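Help Desk > Kitchen & Home Gadgets > Scales and Thermometers

Fladach kitchen scale keeps drifting after I tare it

Luminița Sârbu
I bought the Fladach scale as an open-box return in July, which may be my first mistake. I put a bowl on, press tare, get a lovely zero, and then it starts climbing by itself. Left alone for a few minutes it claims 7 grams of nothing. New batteries, same ghost. Is it broken or just imaginative?
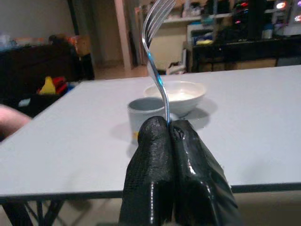

Amr Bensaid
Mine did this until I moved it away from the stove. Warm air upsets the sensor, and so does switching it on the second you take it out of a cold cupboard. Give it a while to settle, then recalibrate: hold the unit button for 3 seconds with nothing on the plate and let go when the display blinks. Check the feet too. One of mine had fallen off and I'd been baking on a slope all winter - which explained the sponge cakes.

We use cookies to remember your preferences. Accept | Manage settings

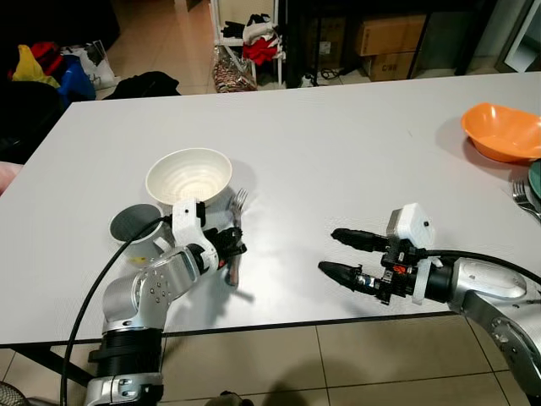 More replies (2)

Teresa Loureiro
get an Erkavent, never had a problem

Cosmin Moldovan
Very helpful, Teresa. If recalibrating doesn't do it, send it back. Open-box items from my shop still had 12 months of cover, so dig out your receipt and see what yours says.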